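In Defense of Taking Your Shoes Off at the Door

By Renata Arancibia

My mother-in-law, who is a Valdovinos and therefore never wrong about houses, once told me that you can learn everything about a family from the three feet of floor inside their front door. I laughed at her then. I was newly married and we lived in a rental in Horkton with carpet the color of oatmeal, and the floor inside our front door was a place where you stepped over things on the way to other things. I have had a good many years to think about it since, and I've come around to her side, and I would like to bring you with me if you have a few minutes.

I'm talking about shoes, and about whether your guests should keep them on. I know this is a touchy subject. When I brought it up in this space last May, I got more mail than I did for the column on school lunches, and some of it was pretty warm under the collar. One reader in Clidcombe wrote that being asked to take off his boots at a dinner party made him feel "like I was going through the airport." I do understand that! There is something undressed about standing in a near stranger's hallway in your socks, especially if you didn't know ahead of time and your big toe is showing.

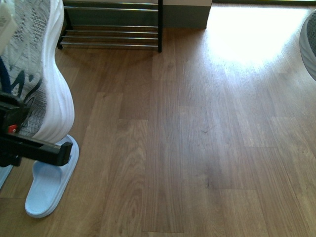 But think about what we're asking of each other when we don't ask. Where I grew up, on the edge of town, everybody had a yard and everybody's yard had mud in it, and my grandmother scrubbed her kitchen floor on her knees every Saturday so that we could ruin it by lunch. Not one of us ever said thank you. We weren't bad kids, it simply didn't cross our minds that the floor was somebody's work. When I ask you to slip your shoes off, what I'm really saying is that a person cleaned this and you can help it stay that way a little longer, and in return you may put your feet up on my couch and I won't say a word.

Now, I'll grant the other side a fair amount. Some people need their shoes. My uncle wears a brace and can't go ten steps without his, and anyone who would make a man like that explain himself in a doorway ought to be ashamed. Bad knees, cold feet, a baby on one hip and a casserole in the other hand, all of these are perfectly fine reasons, and you shouldn't have to give them out loud. A house rule that can't bend for a guest is a poor sort of rule.

What I do think is that if you're going to ask, you owe people a decent place to do it. That means somewhere to sit down, a light that works, and a spot for the shoes to go so they aren't kicked into a heap that the last person to leave has to dig through. It doesn't need to be fancy.
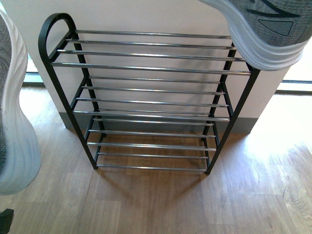
A simple three-tier rack against the wall is plenty for most entryways.

My neighbors keep a bench that came out of a church sale, and on Sunday afternoons, when the cousins come, it's the most popular seat in the house. People sit down to untie their laces and then forget to get up. I've had some of my best conversations on that bench, half in and half out of my coat, with the soup getting cold in the next room and somebody hollering for us to come and eat.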